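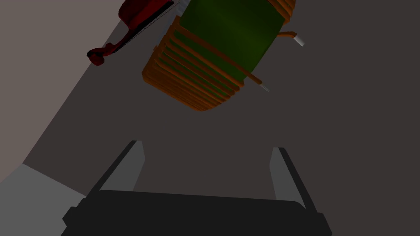

Änderungsanträge in Kundenprojekten erfassen und freigeben

Stand: Juli 2021
Bearbeitung: Fadime Aydoğan, Projektbüro Zistireck

Die Anleitung gilt für alle Projekte mit Festpreisanteil. Für reine Aufwandsprojekte genügt der Eintrag im Projekttagebuch. Vorausgesetzt werden ein unterschriebener Leistungsumfang und ein freigegebener Terminplan. Fehlt eines von beiden, ist zuerst die Projektleitung anzusprechen.

1. Änderung erkennen

Als Änderung gilt jede Anforderung, die im Leistungsumfang nicht enthalten ist oder eine dort beschriebene Leistung ersetzt. Auch eine Streichung ist eine Änderung. Mündliche Wünsche aus Besprechungen werden wie schriftliche behandelt und noch am selben Arbeitstag per E-Mail an den Ansprechpartner des Kunden zurückbestätigt. Die Bestätigung enthält noch keine Preise.

Klarstellungen zu bestehenden Anforderungen werden im Besprechungsprotokoll geführt. Im Zweifel entscheidet die Projektleitung, ob eine Klarstellung oder eine Änderung vorliegt.

2. Antrag anlegen

Das Formular liegt im Projektordner unter „Vorlagen“. Auszufüllen sind:

Antragsnummer (fortlaufend je Projekt, Lücken sind nicht zulässig)
Antragsteller und Datum des Eingangs
betroffener Abschnitt des Leistungsumfangs
Beschreibung in höchstens 300 Wörtern
gewünschter Termin

Anhänge werden mit der Antragsnummer im Dateinamen abgelegt. Ein Antrag behandelt genau eine Änderung. Sammelanträge werden vor der Bewertung geteilt.

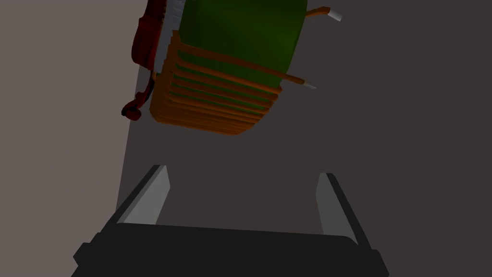
Bewertung und Freigabe

3. Aufwand schätzen

Die Schätzung erstellen zwei Personen unabhängig voneinander. Liegen die Ergebnisse weit auseinander, wird die Beschreibung gemeinsam durchgegangen und neu geschätzt. Eingetragen wird der abgestimmte Wert, kein Mittelwert. Zu berücksichtigen sind auch Prüfung, Dokumentation und Abstimmung mit Dritten.

Beispiel aus dem Projekt Trulden: Der Kunde verlangte im Mai einen zusätzlichen Zwischenbericht. Die Erstellung allein war mit 1.557 Euro angesetzt, die Abstimmung mit dem Partner Rerthorpe mit weiteren 200 Euro. Im Antrag stand die Summe von 1.757 Euro. Beide Positionen sind einzeln auszuweisen, damit der Kunde auch eine Teilfreigabe erteilen kann.

4. Auswirkung auf den Terminplan prüfen

Den geänderten Vorgang im Terminplan als Kopie anlegen und die Nachfolger durchrechnen lassen. Den freigegebenen Plan nicht überschreiben. Verschiebt sich ein Meilenstein, ist der neue Termin im Feld „Terminfolge“ anzugeben. Verschiebt sich keiner, wird dort „keine“ eingetragen. Leere Felder führen zur Rückgabe des Antrags.

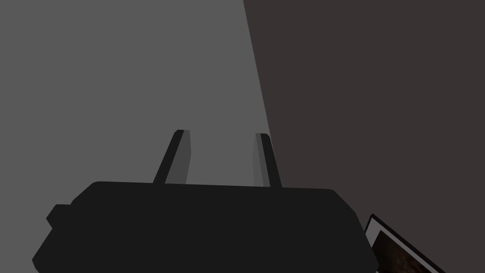
Greifer in Rückansicht, Simulation

5. Freigabe einholen

Intern gibt zuerst die Projektleitung frei, danach die kaufmännische Prüfung (Müzeyyen Erdem, Vertretung Tarık Polat). Erst dann geht der Antrag an den Kunden. Die Bindefrist steht auf dem Deckblatt. Nach Ablauf ohne Antwort wird der Status auf „ruhend“ gesetzt und der Kunde schriftlich darüber informiert.

Mit der Umsetzung darf erst begonnen werden, wenn die Unterschrift des Kunden vorliegt. Eine Zusage per E-Mail reicht nur, wenn der Vertrag die Textform zulässt. Beim Rahmenvertrag Gündoğdu ist das der Fall.

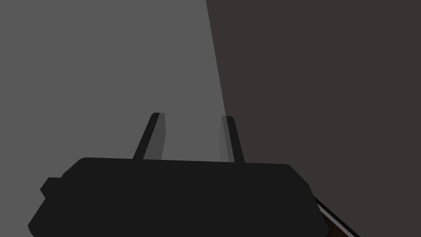
Rendering: schwarzer Greiferkörper mit zwei Fingern

6. Umsetzung und Ablage

Nach der Freigabe werden Leistungsumfang und Terminplan mit neuer Versionsnummer gespeichert. Die alte Version bleibt lesbar im Archiv. Das Team erhält eine kurze Mitteilung mit Antragsnummer, betroffenem Abschnitt und neuem Termin. Stunden auf freigegebene Änderungen werden auf ein eigenes Unterkonto gebucht.

Abgelehnte Anträge werden ebenfalls archiviert, mit Datum und Begründung. Wird dieselbe Änderung später erneut verlangt, ist ein neuer Antrag mit Verweis auf den alten anzulegen.

Häufige Rückgabegründe

Der Abschnitt des Leistungsumfangs fehlt oder bezieht sich auf eine überholte Version.
Die Beschreibung nennt eine Lösung, aber keine Anforderung.
Die zweite Schätzung ist nicht hinterlegt.

Fragen zum Formular beantwortet Dayana Huamán, Zugriffsrechte auf den Projektordner vergibt Brândușa Sârbu.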